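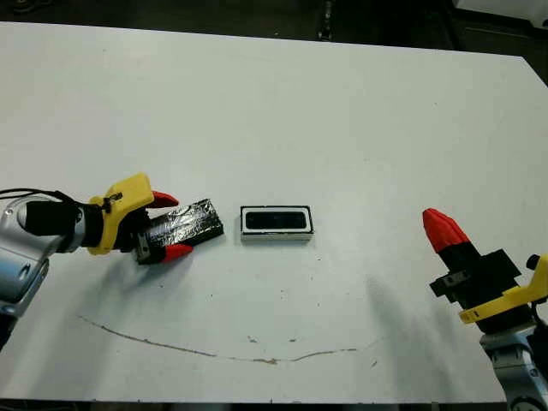 Most towns have too few places where a person can sit down without buying something. I started paying attention to this two years ago, after my knee surgery, when walking from my apartment in Ridgeway to the pharmacy meant I needed a rest halfway. There was nowhere to take one. A public table doesn't have to be pretty. I would take it over the granite planters on Main Street, which have metal studs along the rim so that people won't sit on them.

The town removed 14 benches when it redid the sidewalks. The reason given at the time was loitering. I looked up what the word means in our town code and it comes down to staying in one spot without a purpose. By that standard my neighbor Katalin Sipos loiters every afternoon at four, when she waits for her grandson's bus. She is 81 and she now leans on a mailbox.

I know the arguments on the other side. Loan Châu, who owns the dry cleaner on the corner, told me that before the benches went she was hosing down the sidewalk every morning. I believe her. But what she had was a trash problem, and the nearest can was two blocks away. It still is.

People also say there are plenty of coffee shops. There are, and the cheapest drink is close to four dollars. Teenagers can't pay that every day after school, and the shops don't want them there anyway. So they stand in the parking lot behind the bank, and then people complain about the parking lot.

A decent bench costs the town about 700 dollars installed, going by last year's budget. The new welcome sign cost many times that. I have nothing against the sign, but you can't sit on it.

The sidewalk plan comes up for review in October. I would like to see the 14 put back where they were, and a couple of tables by the library.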